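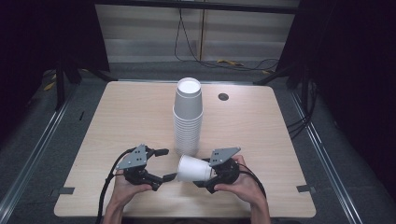
Arbeitsplatz am Standort Skanville: Vereinzeln von Pappbechern mit zwei handgeführten Greifern.

Zwischenbericht an die Förderstelle, Berichtszeitraum bis Ende Februar
Projekt Fleria - Beidhändiges Greifen dünnwandiger Teile
Antragsteller: Prernier, Standort Skanville

1. Stand der Arbeiten

Im Berichtszeitraum haben wir 3.241 verwertbare Vorführungen aufgenommen, und die Qualität hat uns wirklich überrascht. Vor allem die Becheraufgabe, die wir im Antrag noch als Nebenaufgabe geführt hatten, ist zum ergiebigsten Teil des Projekts geworden. Gestapelte Becher haften aneinander, geben plötzlich nach, drehen sich beim Abziehen und verformen sich schon bei kleinen Kräften. Wer das mit zwei Greifern sauber hinbekommt, hat viel über Kraftdosierung gelernt, und genau diese Daten haben uns gefehlt!

Arbeitspaket 1 (Aufbau und Kalibrierung) ist abgeschlossen. Arbeitspaket 2 (Aufnahme) läuft, mit einer Verzögerung, die wir unter Punkt 2 erläutern. Arbeitspaket 3 (Training) hat mit einem ersten Teildatensatz begonnen.

2. Störung im Februar

Am Nachmittag gegen Ende einer längeren Aufnahmereihe schloss der rechte Greifer ohne Betätigung des Auslösers. Die Bedienperson hatte in diesem Moment den linken Zeigefinger zwischen den Backen, um einen zerdrückten Becher herauszuziehen. Der Finger wurde eingeklemmt, die Folge war eine Quetschung ohne Bruch. Erste Hilfe wurde sofort geleistet, die Meldung ging noch am selben Tag an die Arbeitssicherheit. Die Bedienperson ist inzwischen wieder dabei und hat an der Auswertung maßgeblich mitgearbeitet.

Wir haben die Aufnahmen sofort eingestellt und beide Greifer vom Netz genommen. Insgesamt stand der Platz 9 Arbeitstage still.

3. Ursache

Die Fehlersuche war mühsam, aber lehrreich. In den Protokolldaten fanden wir vor dem Vorfall zwei kurze Aussetzer im Signal des rechten Greifers, jeweils bei stark gebeugtem Handgelenk. Am Prüfplatz ließ sich der Fehler nachstellen: Die Leitung war direkt hinter der Zugentlastung angebrochen. Bei einem Aussetzer setzte die Steuerung von Venter den fehlenden Wert auf null, und null bedeutet in unserer Konfiguration »geschlossen«. Der Leitungsbruch allein hätte also nur eine unbrauchbare Aufnahme gekostet. Gefährlich wurde er durch die Voreinstellung, und die hatten wir bei der Inbetriebnahme so übernommen. Das müssen wir uns selbst anrechnen.

4. Maßnahmen

Beide Greiferleitungen wurden durch hochflexible Ausführungen mit größerem Biegeradius ersetzt.
Bei Signalverlust wird der Antrieb jetzt stromlos geschaltet, die Backen bleiben von Hand beweglich.
Die Schließkraft ist auf 15 Newton begrenzt. Für Pappbecher reicht das gut aus.
Verklemmte Teile werden nur noch bei abgeschaltetem Antrieb entnommen. Die Arbeitsanweisung ist entsprechend geändert, alle Bedienpersonen sind unterwiesen.
Vor jeder Schicht gibt es einen Biegetest der Leitungen mit Blick auf die Signalanzeige.

Den Signalverlust haben wir nach dem Umbau an beiden Greifern mehrfach absichtlich herbeigeführt, in offener und halb geschlossener Stellung. Der Antrieb schaltete jedes Mal ab. Schön ist auch ein Nebeneffekt: Mit der begrenzten Kraft gehen deutlich weniger Becher kaputt, und die Bewegungen wirken ruhiger - das sieht man schon in den ersten neuen Datensätzen.

5. Auswirkungen auf Daten und Zeitplan

Alle Aufnahmen der Störungsreihe wurden auf Signallücken geprüft und, wo nötig, aussortiert. Die oben genannte Zahl enthält sie nicht mehr. Der Meilenstein M2 verschiebt sich um 2 Wochen, das Projektende bleibt unverändert. Die Mehrkosten für Leitungen und Umbau tragen wir aus Eigenmitteln, eine Umwidmung beantragen wir nicht.

6. Nächste Schritte

Als Nächstes kommen Becher unterschiedlicher Wandstärke an die Reihe, danach gestapelte Deckel, auf die wir uns besonders freuen. Offen ist noch die Rückmeldung von Venter, ob die Voreinstellung auch werksseitig geändert wird. Die Messprotokolle zur Abschaltung reichen wir mit dem nächsten Bericht nach, auf Wunsch gern früher.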